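Cikitz Home Trial - Bench Check Before the Tidying and Desk Chores
Completed by: Kirsten Kragh
Read and countersigned by: Zohreh Shirazi
Month: November
Sheet 42

A word before the boxes, as I know some of you skip straight to the ticks. The sheet covers the worktop chores only: putting a tool back in its pot, picking one out again, and wiping down around it. The floor chores have their own sheet and I haven't touched those this time. Please write in the comments column even when all is well. "Fine" is a comment, but a longer one is kinder to whoever comes after you!

1. POWER AND STOPPING

1.1 Stop button reached from either side of the bench - PASS
Comment: I stood at both ends and stretched. Zohreh is a good deal shorter than I am and should try it for herself before she signs.
Added by Z.S.: Tried it. I can reach, though only just from the left. Could the button come a hand's width nearer?

1.2 Arm holds still when stopped and doesn't sag - PASS
Comment: Held for the whole time it took me to drink a cup of tea, and I am not a fast drinker.

1.3 Cable clear of the edge and clipped - PASS AFTER CORRECTION
Comment: Two of the clips had worked loose. I have pushed them back and put a note in the Rusnák folder asking for the screw-on sort.

2. GRIP AND FORCE

2.1 Grip pads clean and undamaged - PASS
Comment: A little shiny on the inner faces, as you would expect after 1167 pick-ups. I would plan to change them before the next long run, and the spares are in the drawer with the tape.

2.2 Grip force within the Plosen setting - PASS
Comment: Checked with the spring gauge, three pulls. I do want to say again that the setting which is gentle enough for a plastic cup is rather too gentle for anything with weight in one end, and scissors have weight in one end.

2.3 Lets go when told - PASS
Comment: There is still that small pause before it opens. It doesn't worry me, but a new person may think it hasn't heard and put their hand in, so please warn them.

3. THE WORKTOP AND WHAT STANDS ON IT

3.1 Sharp items stored points down - see comment
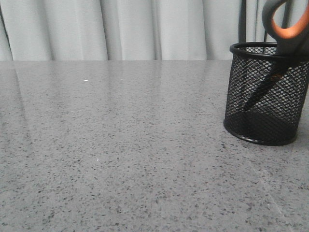
Reading time: 3 minutes

PASS. The scissors are in the black mesh pot with the handles up and the blades down, and that is how they should be before anyone presses start. I like the mesh for this job, as you can see the blades through the side without leaning over the top. The orange inside the handle helps too, against all that grey and white.

3.2 Surface clear for the first move - PASS, WITH A REMARK
Comment: Nothing standing in the middle or on the left. There are a couple of tiny white specks on the stone, one of them possibly a crumb, and I would give the top a wipe. On a speckled surface like ours they are easy to miss, and I have my doubts that the machine would do better than I do.

3.3 Glare and reflections - WATCH
Comment: The polish picks up pale streaks from the curtain towards the back. Please look at the Ikuteck camera view before starting and write down whether the back edge is clear in it.

3.4 Pot stable - PASS
Comment: Upright, and it took a gentle nudge from my finger. A clumsy grab is another matter, so keep the slow speed on for anything that comes out of the pot.

4. CAN IT BE LEFT TO GET ON WITH IT?

4.1 Putting away, attended - YES
4.2 Picking out scissors, attended - YES, at slow speed
4.3 Either of the above, unattended - NO
Comment: I know this is the box everybody turns to. Of 213 tries at lifting a tool from the pot, most went nicely, and I was quite charmed by some of them, but the poor ones included a pot pulled over sideways. A child of seven can be asked to fetch the scissors and walk with them properly. I couldn't yet say the same here, and until I can, somebody stays by the button.
Added by Z.S.: Agreed on 4.3. I would let it do the wiping alone with the pot moved right off the worktop - shall we put that on the next sheet as 4.4?

Still to do: wipe the top, order clips, move the button, change the pads.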